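The automation workshop at Wenport opened its doors to visitors in January, and I was pleased to attend the afternoon session. Around 30 guests took part. Staff introduced the hand-held gripper used to record manual tasks, and explained how those recordings are prepared for training. 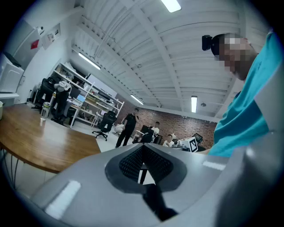

Each demonstration lasted 20 minutes, with time afterward for questions. Guests from Diekmann asked mostly about maintenance. My own interest was in how new operators are taught, and I was told that training takes three days.

A second open day is planned at the Gruten site. Registration is required.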